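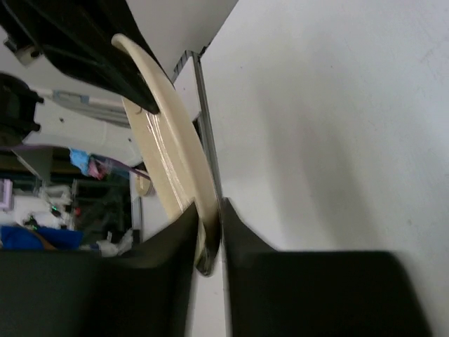

Zakhar Vasylenko asks whether the Skitus will still turn with a full-size clay head on it, because his last stand gave up at the shoulders and he had to walk around the thing himself.

It will. The Skitus modelling stand is rated for 60 kg, which covers a life-size portrait bust, the armature inside it, and the second bag of clay you add when you decide the neck was wrong.

Skitus Floor Stand for Sculptors
Made by Pavliuk
$1,629, top board included

The legs are welded steel tube, three of them, so it stands steady on a studio floor that was last level when it was poured. Height is set by a screw column with a handwheel. There is no gas strut. Pavliuk tried one, and a prototype sank gracefully through a whole portrait sitting, taking the sitter's nose out of everybody's line of sight. 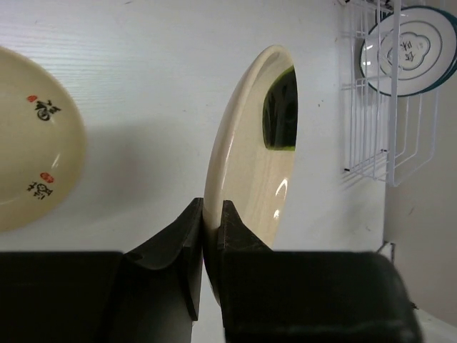 The turntable runs on a sealed bearing, and sealed matters here. Open bearings collect plaster dust and eventually become a sort of low-relief work of their own. There's a foot brake as well, stiff when new, and you'll be glad of it the first time you lean into a piece with a mallet.

The top board is 56 cm square, marine ply, drilled at the centre for an armature post. The holes are plugged when it arrives. Keep the plugs. We sell replacements, but we'd feel bad about it.

What's in the box
Column and tripod base
Turntable with foot brake
Top board, drilled
Handwheel
Four bolts, plus one extra that belongs to nothing and has baffled us since December

What isn't
Armature post and butterfly (see the Eltelar range)
Castors
Talent 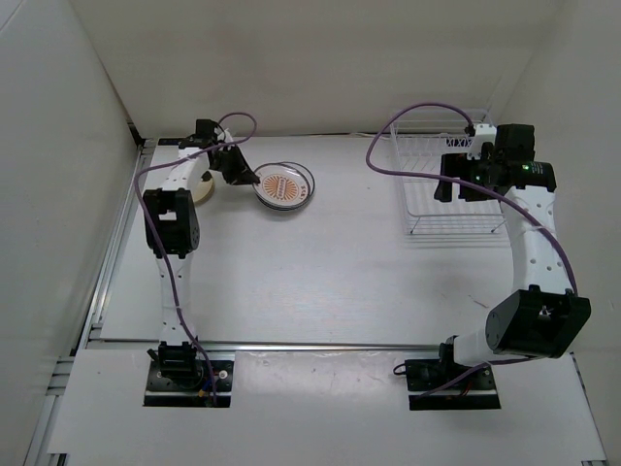 Left arm reaching toward a petri dish with an orange sunburst label.

Assembly takes one person and one spanner, which you supply. The base is heavy, so build the stand in the room where you plan to use it. The column ships greased. Wipe off the excess before you bring any white clay near it, or your angel will have a moustache.

Will it suit me?
If you work in clay or wax at half life-size and up, yes. For small figures it's more stand than you need, and the Bekingate bench turntable costs a good deal less and fits on a kitchen table – whether the kitchen table's other users agree is a household matter. Stone carvers should look at a banker. The Skitus is patient but it was never meant to be hit all day.
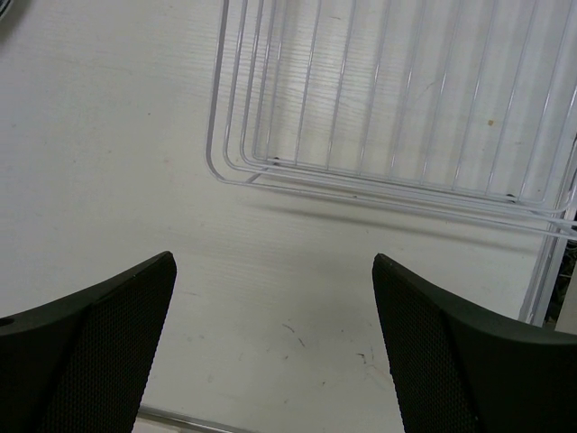 Colour is grey. We are sometimes asked for other colours, and we pass these requests on to Pavliuk, who have now received them all and still make it in grey.

Customer review
Khrystyna-Mariia Derkach: Smooth, quiet, doesn't wobble. Handwheel squeaked until I oiled it. My torso is still lopsided but I can now see that from every side.

Delivery
The next batch leaves the workshop on 14th March. Orders go out in the order they're paid for. Freight is quoted separately, and remote addresses may need to collect from a depot. Bring a friend with a good back.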